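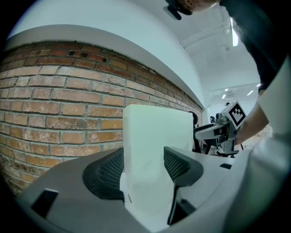
White block between the finger pads, second gripper behind. Brick wall end of the room.

Participants wanted: two-handed gripper study, second round
Skeveck Lab, posted 18 April 2021

We need people to pick things up for us. Paid, no experience needed, no robot in the room. You hold a gripper in each hand, wear the head unit and do small table jobs while the cameras record. The recordings then train a policy that runs on our arm pair, which lives in another building.

Short version: 5 sessions per person, 160 minutes each with breaks. Fixed payment after each session, not at the end. If you stop early you keep what you've earned.

What the study is about

Round one gave us 3,210 usable demonstrations, all one block, one table, mostly lab members. The policy trained on them (we call it Petek) does fine on placing. It does badly on handing over from one gripper to the other. Lets go too soon, or both sides hold on and pull. When Jintana Nuchit went back through the recordings she found that lab people nearly all hand over the same way – left holds still, right comes in from the side. So that's what Petek learned, and when the block is turned a bit it has no idea.

A small test with outside people looked different. Slower, more regrasping, odd angles, lots of little corrections. We trained on a mix of the two and handovers of turned blocks got noticably better, even with fewer demos in total. Too small a test to publish. Round two is meant to find out if it holds, and whether it's the variety that matters or just the corrections. Target is 2,000 new demonstrations, none of them from us.

What you'd be doing

Session 1 is mostly practice. Getting used to the grippers, squeezing without crushing, keeping the marker cube uncovered. Then blocks: pick up, stand upright, pass across, put down.

Sessions 2 and 3, same jobs but we change the start positions and the block sizes. No instructions on how to do the handover. Please don't ask Nikola for the right way, he isn't allowed to tell you.

Session 4, soft things. Cloth, sponges, a bag with a zipper.

Session 5 repeats session 1, so we can see what changed. Plus a short interview, audio only.

Dropped blocks are fine. Failed tries get labeled and kept, we use them too. Nobody is scoring you.

Who can join

– 18 or over
– can stand for 25 minutes at a stretch (stool available, tell us before)
– OK wearing a strap around the head. Glasses usually fit, bring them
– both hands free of injury right now
– left-handed people very welcome, we had hardly any in round one
– never worked with these grippers or on a teleoperation project. Sorry, this one is strict

If you get motion sick easily it shouldn't matter, there's no display to look at. Still, mention it on the form.

Long sleeves are OK, but push them up if they're loose, they get into the view of the gripper camera. No big rings or bracelets please.

What we record

Video from both grippers and the head unit, gripper opening, position of each hand. The gripper lenses are very wide so your arms, clothes and part of your head will show up in some clips. Faces are blurred before anything leaves the lab machine. Sound is switched off except for the interview. You can ask us to delete your sessions up to the point where training starts, date is on the consent form. After that we can remove the video but not undo the training. Read that part before you sign.

The data set is planned for release to other research groups once the paper is out. If you don't want to be in the public part, tick the second box. You get paid the same and your demos still count for our own tests.

When and where

Sessions run on weekdays, morning or late afternoon. Last ones in September. At least one day between two sessions, hands get tired more than people expect. Room is on the ground floor, the long one with the brick wall, step-free from the yard side. Bike parking in the yard. Travel costs paid back if you bring the ticket.

How to sign up

Fill out the form on the Skeveck page under Studies, or leave your name at the front desk and say it's for the gripper study. Give us two or three times that work. Mateja Berisha does the scheduling and will write back within the week, check your spam folder. Questions on consent and data go to Leif Boström. Questions about the hardware to Nikola Trajkovski.

Places go in order of sign-up, except that we hold some back for left-handers and for people over 60. If we're full you go on the waiting list, there are always a few cancelations.

Students: no course credit for this one, payment only. We asked.

Study lead: Ljubica Dervishi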